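Orkum Mill open house, or how I came home with too many towels

So I finally made it to the Orkum open house, after two years of putting it off and one year of getting the month wrong. It's in October, people! If you're coming from our side you take the valley road through Kustia and keep going past the point where you're sure you missed it. The drive took me 80 minutes with a stop for gas and a very average egg sandwich.

Parking is in the field behind the dye house. Wear shoes you don't love. Admission was 8 dollars, and you get a paper wristband and a little square of undyed terry, which I used to clean my glasses all day (it's terrible at it, don't do that).

The tours go out in groups of 16 and I got into the second one of the morning. You start in the yarn store, which smells like a hardware store crossed with a pantry, and then they hand you earplugs and walk you into the weaving shed. I thought the earplugs were a bit of theater. They are not. I could feel the looms in my teeth.

What I had never understood about terry is where the loops come from. I guess I figured somebody pokes them in later? There are two sets of lengthwise threads, one pulled tight and one left slack, and when the loom beats the weft up against the cloth, the slack ones buckle and stand up in rows. Our guide had to yell this at us three times, but once I got it I couldn't stop looking at the bath towel at home like it was some kind of magic trick. The flat strip along the edge is where the slack threads get pulled tight like the others, so there's nothing to stand up. 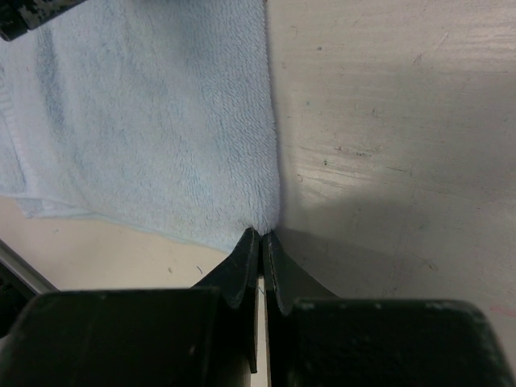
Somebody at the back of our group asked why her towels at home always go stiff, and whether that was the mill's fault or her own. Hers, mostly, said the guide, very kindly. Too much detergent, and fabric softener on top of it, which coats the loops so they stop drinking up water. There was a lot of guilty shuffling. I have a jug of lavender softener the size of a toddler, so I kept my mouth shut.

After the weaving shed you get the dye house, and that was my favorite part even though it's basically a sauna. Orkum does small lots, and the color cards go back decades. Some of the names are wonderful. There's a brown called Wet Barn. There's a green that they discontinued and brought back after people wrote in, and it is still not a nice green, in my opinion. 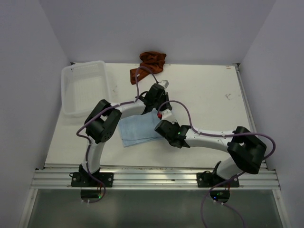 White arms, purple cables.

Lunch was at Tustis, the café across the bridge, and half the open house had the same idea. Get the barley soup. Skip the cheese plate unless you're sharing, it's enormous. I sat at the long table with a couple who had driven over from Camenzind and were redoing a bathroom, and we had a surprisingly heated talk about towel weight. The mill's heaviest bath towel is some 600 grams per square meter and they wanted a full set. I say go lighter! The heavy ones feel like a hotel for a week, and then it rains for three days and they never dry on the rack.

They also roll theirs and I fold mine. We did not reach an agreement, but I tried it when I got home and yes, fine, you do get more on the shelf.

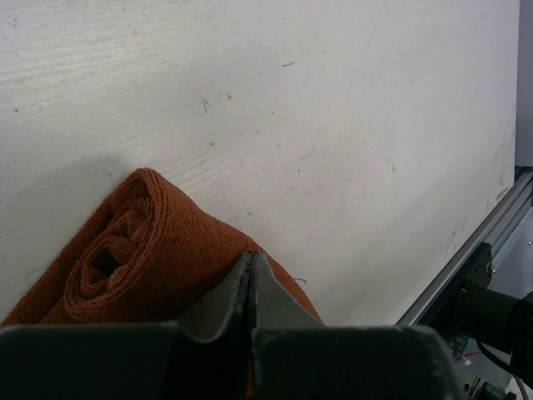 Rolled, in rust orange.

Now, the seconds room. Go early. I went after lunch like a fool and the bath sheets were almost gone, but the hand towels were still stacked high, and for most of them I couldn't find the flaw at all. One of mine has a pulled loop at the corner. You snip those, by the way, don't tug them. They wrap everything in brown paper and it's cash only, and the nearest machine is back in Kustia, so plan ahead.

I skipped the afternoon talk on cotton grading and had pie at Tustis instead. Next year I want to do the talk. And I'm bringing a bigger bag, and boots for that field.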